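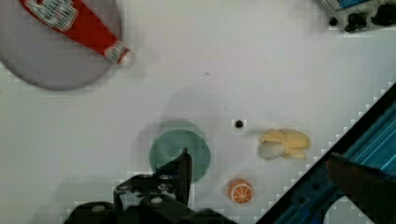

How often must a shared staff kitchen be inspected?
Each kitchen is inspected once a month by the floor safety representative, and again within 11 working days of any repair to plumbing, wiring or fixed appliances.

Clotton Facilities > Workplace Safety > Checklists > Shared Kitchens

Overview | Checklists | Report a Hazard | Training | Forms

Shared Kitchen and Break Area Inspection
Site: Swai Building, second floor
Period: June
Inspector: Anil Thomas
Result: Passed with corrections

Answer each item with Satisfactory, Correction Needed or Not Applicable. Enter a comment for every Correction Needed. Comments on other items are optional but are kept with the record.

Section A. Floors, exits and access

A1. Walkways clear of boxes, bags and carts. Correction Needed.
Comment: Two cartons of paper towels were stored beside the rear door. They were moved to the supply closet during the inspection. The delivery contractor, Aresano, has been asked to leave goods at the loading desk.

A2. Exit sign lit and exit door opens fully. Satisfactory.

A3. Floor dry and free of loose tiles or raised edges. Satisfactory.
Comment: The mat in front of the sink is beginning to curl at one corner. Replace before the next inspection.

A4. Wet floor sign stored where staff can reach it. Satisfactory.

Section B. Electrical

B1. Cords and plugs free of cuts, scorching and exposed wire. Correction Needed.
Comment: The toaster cord was worn near the plug. The toaster was tagged and removed from use under work order 835. Staff are not to bring in a replacement from home - all kitchen appliances are supplied through Facilities.

B2. No power strips or extension cords used for heating appliances. Satisfactory.

B3. Outlets near the sink trip when the test button is pressed. Satisfactory.
Comment: Both outlets tripped and reset.

B4. Combined load on the counter circuit does not exceed 2,000 watts. Satisfactory.
Comment: The load notice has faded and will be reprinted.

Section C. Fire safety

C1. Extinguisher mounted, charged and inspected within the past year. Satisfactory.
Comment: Unit 76. Gauge in the green. Pin and seal in place.

C2. Fire blanket in its holder and not blocked. Correction Needed.
Comment: A coat hook had been fitted above the holder, and coats hung over it. Hook to be removed by Wednesday.

C3. Nothing that can burn is kept on or beside the cooktop. Satisfactory.

Section D. Food storage and cleaning

D1. Refrigerator at or below 40 degrees F. Satisfactory.

D2. Food labeled with owner's name and date. Correction Needed.
Comment: Several containers had no label. A notice was posted, and unlabeled food will be discarded at the end of the week. This item was also marked in the previous inspection.

D3. Counters, tables and handles wiped down daily. Satisfactory.
Comment: The cleaning log is signed for each working day. The evening entries are hard to read and should be printed.

D4. Cleaning products stored away from food and in their original containers. Satisfactory.
Comment: Nandus surface cleaner is now in the lower cabinet. The safety data sheet is in the binder by the door.

Section E. First aid

E1. First aid kit stocked and within date. Correction Needed.
Comment: Burn dressings are past their date. Replacements ordered. A kit from the first floor has been placed in the kitchen until they arrive.

E2. Names of trained first aiders posted. Satisfactory.
Comment: One name on the list belongs to an employee who has moved to another site - the list is to be reissued.

Follow-up

The floor safety representative will confirm each correction in writing. Item D2, as a repeat finding, is referred to the site manager. The removed toaster may not be returned to service without a signed electrical test.

Inspector's signature: A. Thomas

Contact Workplace Safety | Copyright Clotton Facilities | Back to top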